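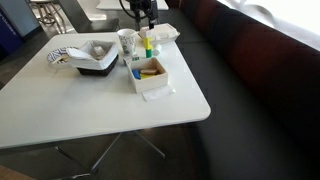
Do we buy a second arm this year or fix up the one we have?

Fix up the one we have. A second arm needs a second mount, another controller and somebody to look after it, and the budget line is $2000 for everything until the new year starts in April.

I wrote that on the whiteboard first thing Tuesday so that I'd stop going back and forth on it. Then I spent most of the morning going back and forth on it anyway.

The arm in question is the Tehrani, which has been on the diner table job since the fall. The job is clearing and sorting: cups, takeout boxes, paper plates, toy blocks left by kids, whatever ends up in front of a bench at lunch. It's a fair sort of job because the things are all different weights and most of them weigh next to nothing. A foam box with a lid on it will slide away from a finger before the finger has closed. A stiff gripper with no pad on it does poorly there, and that is the whole argument for spending money on fingers.

Coffee at ten with the spreadsheet open. I'd carried forward last year's columns and found I'd never entered the brokerage on the cable order, so that's in now and the total looks worse. I also took out the line for a rolling cart. We've managed without one. I would like one all the same.

What's on the list:

Gripper, Iler, the padded two-finger model. Quoted at $1339 before tax. They want 2 weeks to build it and they don't take returns once it's been mounted.

Freight, $80, and that's ground. I didn't ask for air.

Spare finger tips. Not quoted yet. Iler sells them in pairs and Stamari has a set that's supposed to fit the same bolt pattern for less.

Cable guides. We're using hook and loop strap at present and the loops hang lower than I like. This could come out of the general supplies budget if I word it properly.

A replacement wrist camera is the one I keep putting on and taking off. The present one works. The picture is fine for close work and I can read printing off a package with it. If it fails in February, though, we lose the month, and I'd have to go begging for the money with a stopped machine, a bad way to ask for anything. I've put it on a second sheet called Later.

After coffee I went and sat by the table for a while, mostly to settle the question of reach. From the desk it's easy to say the arm should be moved over. Up close I could see what has to be dealt with: a paper bowl near the front with a wooden stick lying across it and crumbs in the bottom, then the basket of napkins, then the cup farther back by the bench. The stick is the hard one. It pokes out past the rim, and whatever goes in for the bowl has to do something about the stick first. Longer fingers would help with that. They'd also be worse on the small blocks. I wrote both down and put a question mark beside longer.

I measured from the bench to the near edge of the table and wrote it on the back of the Iler quote. We don't have to move the mount. That was the best news of the day, as moving it would have meant an electrician, and I've not budgeted for one and don't want to.

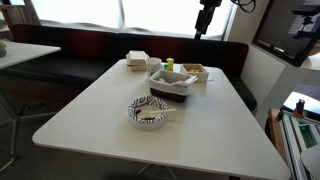

Afternoon: the Zerkulov option

I'd promised to give this a proper look, so I did. Zerkulov rents. You get a complete arm with gripper and camera by the month, service included, and at the end you can hand it back or pay it down. On paper it solves the second arm. In practice the rental comes out of operating money, and ours is spoken for, and the minimum term runs past our year end, so I'd be signing for money I haven't been given. I could maybe get a letter from upstairs to cover the gap. I've asked for that kind of letter before and it took until spring.

The other trouble is that their controller doesn't talk to the Tehrani. Two arms side by side that can't share a program is two jobs, and I've only got time for the one. I've filed the brochure. If the operating line goes up next year I'll take it out again.

Lunch was late, soup from the place across the road. Had it at my desk, with the freight terms.

Then back to the spreadsheet to do the thing I should have done first, and write down what we need the new gripper to do before deciding what it's worth. My list, more or less as I typed it:

It has to hold light, squashable things without crushing them. Foam boxes, paper cups.

It has to pick out one piece from a box of mixed ones, where they're lying against each other.

The fingers have to be changeable by one person with an ordinary hex key, and I mean without taking the wrist camera off. This is the one I'd fight for. On the present set the camera bracket is in the way, and every finger change means lining the camera up again afterwards, and that's half a morning gone.

It should be black or some other dull colour. Shiny metal throws glare into the camera when the sun's in the window.

The Iler meets the first two by their own account and the fourth by the catalogue photo. I don't know about the third. Their drawing shows the bolts on the outside face but doesn't show a camera at all. I've sent them a note asking for a drawing with a bracket on it and asked that they please not phone.

The mixed box is where I'd test it. The wooden tray we keep for that has yellow foam blocks in it, a blue foam cylinder and the big wooden arch, all leaning on each other, and the different surfaces are what make it useful. Wood and foam want different grip. There's an alphabet block beside it too, the one with the red I, and a cube like that is the easiest thing in the set, so I use it to check the opening width on any fingers before I bother with the rest. I was looking at it through the wrist camera around three, with the fingers open, and thinking that the tips we have are narrow for anything round. A wider tip might be most of the improvement for a small part of the money. I hadn't costed that. I wrote to Stamari asking for the width and thickness of theirs. 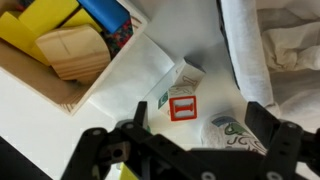

Stamari wrote back before the end of the day that their wide tips are in stock, that the bolt pattern matches ours provided we have the later wrist plate, and that we'd be foolish to order a whole gripper before trying a set. They'd lend us a pair for a month against a deposit. They also said the pads wear faster on cardboard than on plastic, and to budget for replacements by the pair.

I don't love being told I'd be foolish by a supplier, but they were talking me out of spending money with somebody else and not asking for very much of it themselves, so I read it twice. The wrist plate is the question. Ours has a sticker under the cable that I can't read without taking the cable off, and I wasn't going to start that at ten to five.

So the Iler order is on hold. The quote is good to the end of the month. If the loaner tips do the job, the money goes to the spare camera and cable guides, and I can stop pretending the guides are general supplies. If they don't, I order the gripper and the camera stays on the Later sheet.

To do tomorrow:

Read the sticker on the wrist plate. Bring the little flashlight.

Ask accounts whether a deposit counts as spending. Last time they said it did until it came back.

Tell Zerkulov no for this year, politely.

Put the brokerage into the Iler line too, because it ships from over the border and I've left it off again.

Home by six. Snow starting. Forgot to eat the second half of the sandwich I bought for the afternoon, so that was supper, with the rest of the squash.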